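Gasetti P3 Parallel Gripper: Bench Review
Posted 3/10/20 by Funmilayo Mohammed
Category: End effectors, electric
Unit tested: two-jaw, standard fingers, firmware as shipped
Compared with: Plirka E-series two-jaw

The P3 is an electric parallel gripper with two black jaws, a broad black housing, and a wrist flange that takes most small arms with an adapter ring. Gasetti sells it for light assembly and disassembly. We run a disassembly bench at Hindport, mostly desktop computers, and our Plirka had reached the point where the jaws no longer closed parallel. The P3 was bought as a replacement, at list price, from the regular distributor.

Mounting

The adapter ring fits without shimming. Four screws, two locating pins, one cable. The cable exits the housing at the rear and needs more slack than the drawing suggests; with the wrist turned fully over, ours pulled on the connector until we moved the first clip down the forearm. The Plirka cable exits sideways and never had this problem, although it did catch on things.

The manual covers mounting in a single page. The torque values are correct. The pin numbering on the connector diagram is mirrored in the printed copy and right in the download, so use the download.

Control

The gripper accepts position, speed, and force setpoints and returns position and motor current. Nevzat Saraç wrote our driver in one afternoon. Most of that time went to the status word, where two of the bits are described in the manual as "reserved" and change state during homing. They can be ignored. Homing takes 3 seconds and has to be repeated after every power loss, including an emergency stop. The Plirka kept its position through a stop, and I miss that.

Force control is usable in the upper two thirds of the range. Near the bottom, static friction in the drive is larger than the setpoint and the jaws either stay put or jump. For a memory module this matters. We settled on closing by position, with the current limit as a backstop, and stopped using the low force settings entirely.

Repeatability

We ran 1,206 open and close cycles over the test period, the first 1,000 on a fixed steel gauge and the rest on real parts. On the gauge, closing position stayed within the published tolerance for the whole run. I saw no drift worth recording. Backlash at the fingertips can be felt by hand but was consistent in direction, and approaching from the same side every time removes it from the result.

The remaining cycles were done inside machines, where the gauge figures mean less. The limit there is the housing. The jaws are slim enough to go down beside an expansion slot, but the body behind them is wide, and in a computer case the body is what meets the metal first. On a Dell tower laid on its side, the middle of the board is easy. Toward the chassis rail the approach angle has to change, and the planner needs a true collision model of the housing. The simplified box that Gasetti supplies is too small at the cable end.
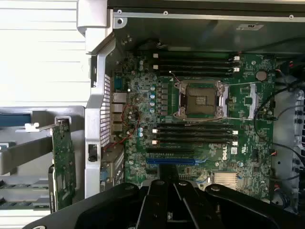 Can the P3 pull a memory module without a special finger?

With the standard fingers it can, provided the latches at both ends of the slot have been opened beforehand and the lift is straight up. The jaws hold the module by its faces, so the grip has to be centered along its length or one end comes out ahead of the other and binds. We open the latches with a separate tool. Levering them with a fingertip worked on some boards and chipped a latch on one.

Wrist camera

The P3 has no camera of its own. We kept our small wrist camera on a bracket from Kılıçarslan, which clears the P3 housing by a narrow margin. With this bracket both fingertips stay in view during the approach, at the cost of giving up the bottom of the image to the gripper body. The Plirka blocked less. For slot detection this made no difference to us, as the detector runs from a standoff pose and the final descent uses the stored estimate.

Glare is a bigger concern than blockage. Bare metal parts such as socket brackets and heatsink fins wash out under a ring light. A diffuse panel mounted off to one side gave cleaner edges, and we took the ring light off the bracket.

Fingers

The standard fingers have flat faces with a fine crosshatch. They hold plastic connector bodies well and smooth metal poorly. The pattern also leaves faint marks on soft plastic, visible if you tilt the part. For reuse work I would order blank fingers and add a thin rubber pad. Changing fingers takes two screws per side, and the fingers return to the same position closely enough that we did not reteach.

I would not use either gripper near an open CPU socket with the pins exposed. We keep a no-go volume over that area of the board – it costs some reach, and it has already stopped one bad move caused by a wrong case model.

Heat and noise

Holding at high force warms the housing. After a long hold it was warm to the touch and the reported current had dropped slightly, with no loss of grip that we could measure. Noise is a short whine on closing, lower in pitch than the Plirka.

Comparison in short

Stroke: P3 wider.
Low force behavior: Plirka better.
Repeatability on gauge: P3 better, though our Plirka was worn.
Body clearance: Plirka better by a clear margin.
Recovery after emergency stop: Plirka better.
Documentation: both poor, P3 slightly less so.
Finger change: P3 better.

Rating: 8 out of 10 for open bench work. I would take two points off for work inside enclosures, where the housing width decides which parts can be reached at all. We are keeping the P3 on the main arm and have sent the Plirka out for new jaw guides. Saraç has a corrected collision model for the housing, cable end included, and will share it with anyone running the same adapter ring.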